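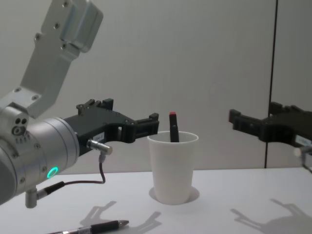
The desk cup

Most desks end up with a cup of pens on them, and very few of those cups were bought for the job. Paper cups, mustard jars and chipped mugs do most of the work. Shops would like to change that. The Osell catalog lists 58 desk organizers this fall, from a felt tray to the Plallberg, a heavy steel tube with a cork base.

A plain paper cup has a few things going for it. It costs next to nothing, it weighs nothing, and when the bottom gets stained with ink you throw it out and take another. The taper makes pens lean outward, so a single one is easy to pick up with two fingers.

The drawback is balance. A paper cup is wider at the top than at the bottom, and a long marker puts its weight high. One marker in an empty cup will usually stand. Add a pair of scissors and it may go over the first time a sleeve brushes past. A handful of dried beans or clean gravel in the bottom fixes this. Two cups, one inside the other, will also stiffen the wall.

Markers need more thought than pens. Whiteboard markers do best lying flat, as the ink can drain away from the tip when they stand cap up for weeks. Permanent markers put up with standing better. Either way, press the cap until it clicks before it goes back in the cup.

At Vatidholm, a shared office on the second floor of a former shoe warehouse, the staff cleared every desk last December. They collected 1193 pens, pencils and markers and tested them all on scrap paper. Of those, 407 were dry or broken. The rest went back out in paper cups from the coffee station, with a limit of 7 to a desk.

The limit has mostly held. The cups get replaced when they go soft at the rim, and spare markers are kept in a drawer by the printer, lying down, with the refills and the tape.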